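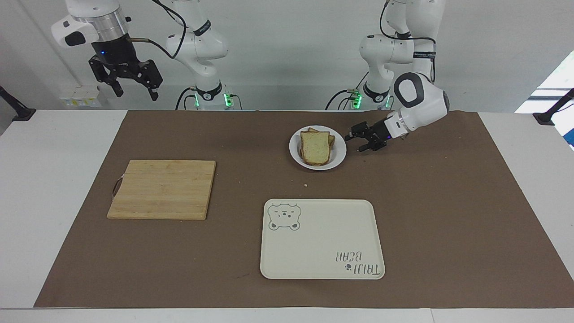
About Hapeta

Hapeta plans and supplies tray breakfasts and light lunches for small workplaces, clinics and guest houses. The company was set up by Kiyoshi Takagi, who had managed a hospital ward kitchen, and Jinlong Tang, a buyer of tableware. It trades from a single unit on the Hondolach estate.

What we do

A tray meal is a simple product with a fixed set of parts: a tray, a plate, the food and whatever goes beside it. Most complaints we receive about tray meals concern the parts and not the food. Plates slide, rims catch on trolley shelves, and bread dries before it reaches the table. We test each combination at a bench before it goes on the list, and we write down how it should be laid out.

The current list holds 41 layouts. Of these, the sandwich layouts are ordered most often – they made up 194 of the 202 standing orders open at the last count.

How the bench is set up

The bench top is white and is covered with brown paper before each session. Paper shows crumbs and marks clearly and is replaced when it becomes too creased to lie flat. Cutting is done on a separate board, kept to one side. Plate and tray are placed on the paper within reach of each other, and the order of work is then agreed and noted.

Sliced bread is tested as a stacked pair. The slices are offset slightly so that the upper one can be lifted without disturbing the lower. Round plates with a broad rim are preferred, as the rim can be handled without touching the bread.
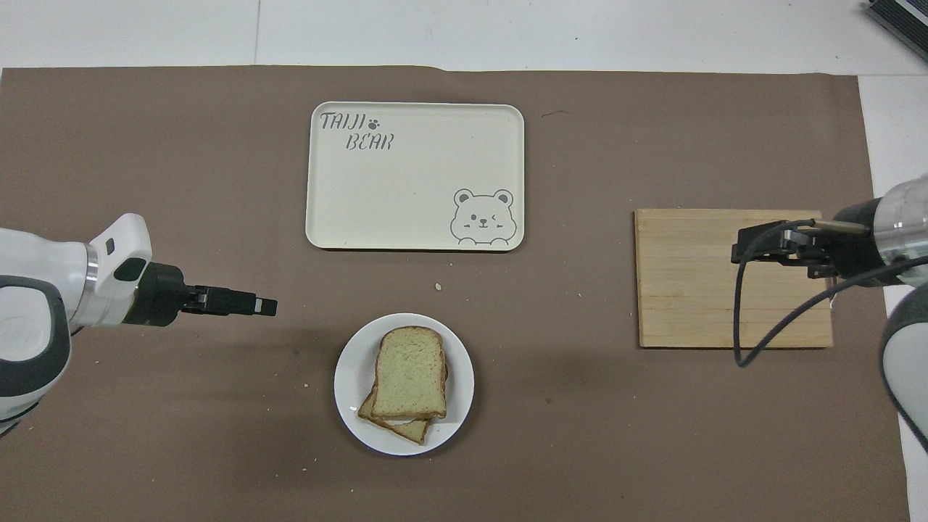

Cream tray with bear print, and a round white plate with two slices of bread.

Trays

We stock plain and printed trays. Rounded corners and a raised rim are required on both. Printed trays are chosen mainly by nurseries and family guest houses. They are washed by the same method as the plain ones, and are withdrawn when the print begins to wear.

Records and ordering

Layout sheets are kept in Vulier, our own record system, and each customer receives the sheets for the layouts they order. Sheets are reviewed every May. Delivery crates are supplied by Skullatus and are collected empty at the next drop.

New accounts are invoiced at 90 days for the first order and monthly after that. Requests for a layout not on the list should be sent to Jinlong Tang, with the tray dimensions and the number of settings.

Page last revised 25 March 2024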